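Pisari Hand-Held Gripper

A two-finger gripper you carry in your hand, for recording household tasks that a robot arm can learn from later. The Farbridge group uses it for their work on cloth, and we think their results are well worth a look!

How Farbridge use it

The method is simple to set up. A person does the chore with the gripper in place of their own fingers, and the camera on the tool records the whole thing from the same spot it would have on a robot. No arm is needed in the home, so a new room can be added in an afternoon (their first set came from Treltthorpe, all of it laundry and bedding).

They collected 343 demonstrations in 7 homes. Cloth is a lovely test for this, as a fold never lies the same way twice and the pads have to come in low and close on a thin edge. Patterned bedding makes it harder still, with the outlines in the print competing with the real edges of whatever is lying on top. The open pads over a dusty pink piece of fabric, on a soft white surface printed with big cartoon shapes, give a fair idea of what the policy has to read.

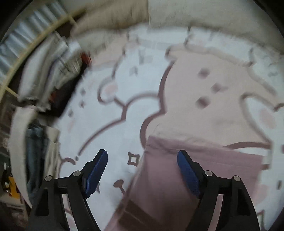 What they found

Training on four homes gave a policy that coped well with plain covers and poorly with printed ones. Adding the other three closed most of that gap, even with the number of demonstrations held the same. Variety of rooms mattered more than extra hours in one room, and we were delighted to see it shown so clearly.

In the box

Gripper with textured pads fitted
Spare pair of pads
Camera mount
Uysal adaptor plate for fixing the same fingers to an arm

Page updated 11/4/20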